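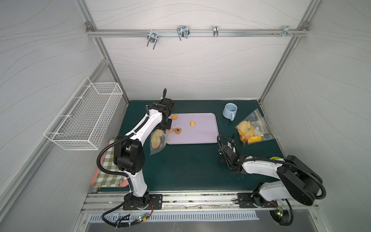

Snack bagging at the Skerka bench: the left gripper on a zip-top bag of pale yellow slices, the right one open over the tabletop.

Welcome to the Wirano gallery! We're a small group teaching a pair of arms to do kitchen chores by showing them, over and over, how a person would do it. Everything the model learns comes from recorded examples, and this page is where we put up what the work looks like from the bench. It grows slowly (we're much better at recording than at updating websites).

Snacks are our favorite task so far. Bags are floppy, they fold over on themselves, and they never land the same way twice, so every recording teaches the model something new. We love them for that, even on the slow days!

More about this one

The lavender cutting board holds the snacks for the round. There's an orange slice, a ridged golden biscuit and a heart-shaped cookie with a dark center, two round shapes and a heart to get hold of. The cookie is Martim Marinho's pick and he's very proud of it.

The light blue mug stays on the table on purpose. We want the arms to get used to working near other things, so we move it to a new spot between recordings. The second zip-top bag, the one with yellow and orange snack pieces, gives us another kind of filling to practice with.

Up on the rail are the hooks, and the wire mesh basket is on the left wall. Both belong to our tidying tasks, which will get their own page once Joaquim Cordeiro has finished sorting the recordings.

Where we are

We have 1,607 recordings in the Womach set, and 558 of them are bag tasks. The full list has 19 tasks on it. We'd love to reach 900 bag recordings before we train again, and at the pace we kept up in February that feels very doable.

Next up is Azevedo, our set for cups and lids. Pictures to come as soon as the first good batch is in!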